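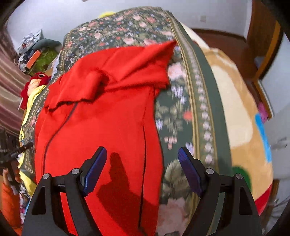 Who should pay for repairing a country road after heavy trucks have broken it?

The owners of the trucks should pay the larger part, and the district should pay the rest, because the district gave them permission to use the road.

I write this as a person who has driven the road between Orov and Hladun for most of my adult life. I am not an engineer. I worked in the office of a grain store until I retired, and my job was to know when the trucks would come and when they would not. So I learned the road by its delays. In a dry autumn a truck from Hladun reached us before lunch. In a wet spring the driver called from Sutine and told us he was waiting for a tractor.

The road was never built for what it carries now. It was laid for buses, small farm vehicles and the milk truck. When the Clorport quarry opened, the stone had to go out by some way, and our road was the shortest one. The quarry applied for a permit, the district signed it, and there was a small ceremony with tea. I was there and I also drank the tea, so I do not put myself above anybody.

After the second winter the edge began to fall away at the long bend below Sutine. The surface sank in two lines, exactly where the wheels go, and water stayed in these lines and froze. Anyone who has driven a low car in such a place knows the feeling. You choose one line and you stay in it, and you hope that the person coming from the other side has chosen differently.

The district has now announced that the full road will be repaired, all 36 kilometers of it, from the general budget. Many of my neighbors are pleased. I am pleased too, but I think the decision is wrong in the way it is paid for, and I would like to explain why.

The general budget is the same money that pays for the school bus and for the clinic in Hladun. When it goes into asphalt, it does not go there. A family that owns one small car, or no car, will pay for damage made by loaded stone trucks. My neighbor Stefaniia Prokopenko is in this position. She walks to the shop and takes the bus to her sister. She asked me what she had done to the road, and I could not give her an answer.

It is well known among people who build roads that a heavy axle does much more harm than a light one. The harm does not grow evenly with the weight. It grows far faster. One can pass over a weak bridge a hundred times with a bicycle and nothing happens. For this reason I find it strange when the district council says that "all users benefit, so all users contribute." All users do benefit. They do not all break the road in the same measure.

I discussed this with Gitau Minja, who drove stone for three years and now repairs engines in Orov. He does not agree with me fully, and his opinion deserves space. He said that the drivers are not rich, and that if a charge is put on each truck, the company will take it from the driver's pay or will ask him to carry more on every trip. He told me that more than one driver he knew was asked to leave with a load over the limit, and it was the driver's name on the paper if he was stopped.

I accept this, and I have changed my mind on one point because of him. Before, I wanted a toll on the road, with a barrier and a person in a booth. Now I think a toll would fall on the wrong shoulders. The charge should be put on the stone at the quarry gate, by weight, where it is loaded and where there is already a scale. The owner pays it before the truck leaves. A driver then has no reason to hide anything, and an overloaded truck simply costs the owner more.

The other side of the question is the district itself. In my opinion it is too easy to blame only the quarry. Clorport asked for a permit and received it. In the permit, which any resident can read at the office in Hladun, there are 2 pages about noise and dust and not one line about the surface of the road. Somebody should have written that line. Vsevolod Kovalchuk, who taught mathematics to half of the council, said at the public meeting that he would have given them back this paper for correction. People laughed, but the council members did not look comfortable.

This is why I say the district must also pay a part. If it pays nothing, it will sign the next permit in the same manner.

Some people are afraid that the quarry will close if it has to pay. I understand this fear. There are families in Sutine with both parents working there. But stone is heavy and expensive to move, and the customers of this quarry are close. They will not easily find cheaper stone. I think the price will rise a little and the trucks will continue, and the difference will be paid by those who buy the stone. To me this is correct. A house that is built with it should carry the cost of bringing it.

I would also ask that the repair start at the bend below Sutine and not at the Orov end. The plan begins at Orov, where the road is still acceptable and where the council building stands. The ambulance from Hladun does not need the piece in front of the council building. It needs the bend, especially at night and in December, when the water in the wheel lines has turned to ice.

The council will take written comments until the end of the month, at the office or by post. I have already brought mine.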